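Eftychia Antoniadis had Tisum parked at the parcel bench when I got there, and she didn't want to talk about the brochure. "Ask me about bags," she said. "Everyone can pick up a box!"

She runs trials for Wultico, which rents Tisum out by the month (two months minimum, and setup's included).
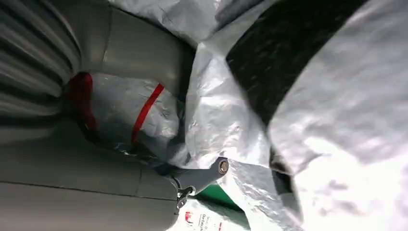
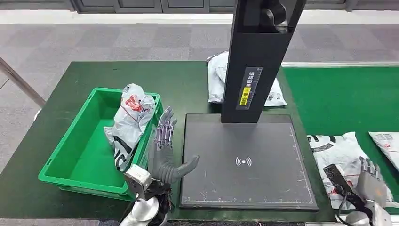 What I wanted to know was whether a small shop could live with it. Eftychia reckons yes, if the bench suits the job. She likes an open crate beside the scanning pad, like the green one she had set up, with a mailer bag propped in the corner for a hand to reach. "Soft plastic folds on you, it creases over the label, it's a pain," she told me. "So we practise on the ugly ones."

Her last trial ran 302 parcels, and she'd like another go in June. I asked about the price and she laughed – "Call me Monday!"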